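Jellum publishes results of hand-held gripper comparison

Plindamside, January. Jellum has published the results of a comparison between two finger designs for its hand-held gripper, the Strebel. The work was carried out in ordinary homes, with people picking up and putting down everyday packaged goods.

Ten operators took part. Between them they made 520 picks, and 474 were counted as clean, meaning the item was lifted, held and set down without slipping. The remaining picks were logged by type of failure, with 47 hours of recordings kept for review.

"Plastic wrap is hard on fingers," said Fotini Kyriakidis, who led the comparison. "It slides over whatever is inside. We wanted to know which jaw shape copes with that, and a clean bench with a row of blocks doesn't tell you."

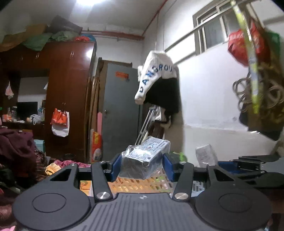 Both finger sets were used on the same handle and linkage, so operators could swap them between rounds without learning a new grip. The wider jaws did better on boxed and wrapped items. The narrow ones were preferred for small objects standing close together, and two operators asked to keep them for that work.

Leszek Makowska, who wrote the test plan, said the homes were left as they were. Operators worked around furniture, bags and storage crates, and were free to choose their own approach to each item.

The trial also turned up a fault. Screws on one early handle worked loose after long sessions, and Jellum has changed the assembly instructions.

A second round will start in the spring with a new camera mount from Javmont. The test plan and the full failure log are available on request.

Press contact: Leokadia Dudek, Jellum, Plindamside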